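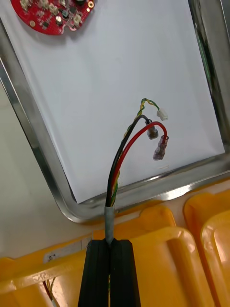 Curkis
Wrist-view perception and grasp planning for small electromechanical parts

Status: in use on the Barta cell. Interfaces may still change between minor versions.

What this is

Curkis is the perception and planning package that runs on the Barta cell at Jivbridge. It takes frames from the wrist camera, finds parts in bins and trays, proposes grasps for a parallel gripper, and hands a short motion plan to the arm controller. It also logs every attempt in a form that can be replayed offline.

The package handles three part families at present: wire harnesses, round circuit boards, and small solenoids. It doesn't do insertion or fastening. Those live in a separate package, Asilari, which reads the grasp result from Curkis and takes over once the part is held.

This README covers installation, the main nodes, the data that ships with the repository, and the problems we know about.

Repository layout

curkis_perception: segmentation, part pose, glare mask
curkis_planner: grasp scoring, approach and retreat paths
curkis_bridge: messages to and from the arm controller
curkis_replay: offline playback of logged attempts
config: part files, bin files, camera calibration
data: the annotated set described below
tools: labeling scripts and log converters

Installation

Build the workspace in the usual way, then run tools/check_env before anything else. It checks the camera driver, the calibration file, and the connection to the controller, and it stops at the first failure. If you only want replay, pass the offline flag and it will skip the hardware checks.

Calibration files are specific to one camera mount. Do not copy them between cells. If the wrist camera has been taken off and put back, run the hand-eye routine again even if the old numbers look fine.

How a grasp is made

The perception node waits for the arm to stop moving, then takes a frame. The segmenter returns a mask and a family label for each part. The glare mask is computed on the same frame and subtracted before pose is estimated, so a part lying under a strong reflection may come back with a low confidence or not at all.

The planner then scores grasp candidates. Rules differ by family:

Harnesses are gripped at the bundle, below the point where the conductors split. The planner rejects any candidate where a finger pad would land on a terminal or a plug housing. After the grasp, the harness is held over the paper-lined tray and a second frame is taken to find the free ends.

Boards are gripped by the outer edge. The notches make this harder than it sounds, and the part file lists the stretches of the outline that are allowed. Tall capacitors are treated as keep-out volumes.

Solenoids are gripped across the body. The plunger and spring are keep-out. The lead wire is ignored for scoring, which sometimes causes trouble (see Known issues).

If no candidate scores above the threshold, the node moves the camera to the next view in the list and tries again. After 3 views with no result it returns NO_GRASP and leaves the decision to the caller.

Bin models

Bins are described in config/bins. Each file holds the floor plane, the wall angles, and the position of any divider. The planner uses the divider to limit how far the fingers may open near it. A bin file with the wrong divider height is the most common cause of refused plans on a new setup, so measure it on the real bin and don't work from a drawing.

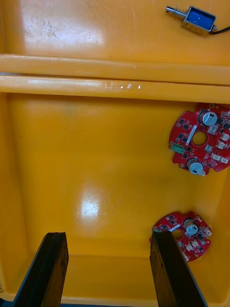
Wrist view of a divided bin, with a solenoid above the divider and two boards on the main floor. The glare patches are the kind the glare mask is meant to handle.

The data

The data folder holds 2,958 annotated wrist frames. Of these, 361 are held out for testing and are listed in data/test.txt. Please don't train on them, and don't move frames between lists without opening an issue first.

Each record contains:

the color frame
part masks, with family label
glare mask
gripper opening at the time of the frame
arm pose in the cell base frame
bin or tray identifier, where there is one

Masks were drawn by hand by Eimear Hayes and Declan Hegarty using the script in tools/label. Where a part runs out of view, the mask stops at the image border and the record carries a truncated flag. Parts hidden by a finger are masked only where they can be seen. We didn't guess at hidden outlines.

Thin wires were the main source of disagreement between labelers. The rule we settled on is that a twisted pair gets one mask for as long as it stays twisted, and separate masks after that. Frames labeled before June followed an older rule and have since been redone.

Limits of the data

All frames come from one cell with one gripper type. Yellow and orange bins are heavily represented, and the segmenter leans on that contrast. Expect worse masks with dark or clear containers. Circuit boards in the set are red. A short trial with green boards gave poor results, and we haven't collected enough of them to retrain.

Known issues

Two boards lying close together are sometimes merged into one mask. Lowering merge_distance helps but splits single boards in other frames.

The solenoid lead can catch on a second part during retreat. The planner doesn't model it. Set retreat_speed to slow for mixed bins.

Replay drops the first frame of a log if the log was started while the arm was moving.

With the gripper near closed, the fingers can be labeled as a part when they fill the lower center of the view. The finger mask in config/gripper must match the installed pads. Version 2 of that file is the current one.

Contact

Perception and data: Fiachra Ní Bhriain
Planner: Dušan Michalík
Controller bridge and cell access: Morag McIver

Open an issue for bugs and attach the replay log. A screenshot alone is usually not enough to reproduce a planning fault.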